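The Nultow Gauge

The gauge at Nultow was read at 6 in the morning and 6 in the evening, and the reading was entered in pencil.

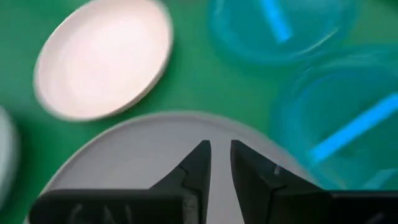 Ink had been tried. It ran in the second week of the first winter, and the pages for that period were later recopied from the duplicate sheets held at Dernumville. The duplicates were not complete. Eleven readings were missing, and the recopied book shows them as dashes.

The river at that point was confined between a masonry wall on the town side and an earth bank on the other. The gauge was an iron staff bolted to the wall, marked in centimeters from a zero set below the lowest known water. Flood stage was defined as 149. The number had been chosen by the firm of Guérin, which built the wall, and it corresponded to the sill of a cellar door that was bricked up before the gauge was ever read.

The keeper took the post in January. The duties filled one printed page. Read the staff. Record the level. If the level is above flood stage, telephone Dernumville and repeat the reading every hour. If the telephone is out, use the horn. The horn was a Wiketti hand-cranked model with a stated range of 2000 meters in still air. There was a can of grease for it on the shelf.

For the first months the keeper recorded levels between 60 and 90. In spring the level rose to 120, held for two days, and dropped. None of this required a call. The keeper began to add a second column, which the printed page did not ask for, giving the level the keeper expected to find at the next reading. The expected level was written before going down the steps.

The second column was poor at first. By summer it was within three centimeters on most days. By fall it was within one. The keeper checked the staff for slippage, found the bolts tight, and went on.

On a Saturday in November the keeper wrote 149 in the second column for the evening reading. It had not rained in Nultow. The morning level had been 71. The keeper looked at the entry for some time and considered rubbing it out, but the book had a rule against erasures and the rule made no exception for columns that were not supposed to exist.

At 4 in the afternoon the level was 73. At 5 it was 74. The keeper greased the horn, turned the crank a quarter turn to free it, and carried it to the top of the steps. The telephone was tested and gave a tone. Dernumville answered and asked for the level. The keeper gave it. Dernumville asked why the call was being made at 74, and the keeper said it was a line test. The call was logged at the other end as a line test.

At 6 the keeper went down with the lamp. The water was at the mark for 75, moving slowly, with leaves on it. The keeper read the staff a second time, from the other side of the step, and got the same figure.

The entry was made in pencil: 75 in the first column, beside the 149. The space for the next expected level was left blank. The keeper put on a second coat, set the chair at the top of the steps next to the horn, and started reading every hour.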